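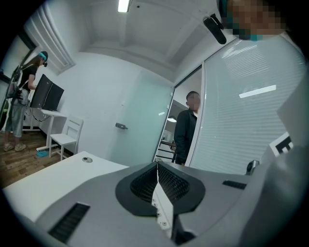 Equipment budget week at Arroyo! We asked for 3000 per station and got told to come back with less, so I've been redoing the sheet all morning.

Grippers first. We want 2 more hand-held ones, and I'm not budging on that – sharing means people stand waiting for a turn.

Headband cameras are cheaper than I feared, 172 each from Illby. Cables and mounts are what kill me, roughly 700 once you add spares (always add spares!!)

The arm can wait till next year. I'd take more desks over an arm right now.

Anyone bought from Gorncombe lately? How long did shipping take?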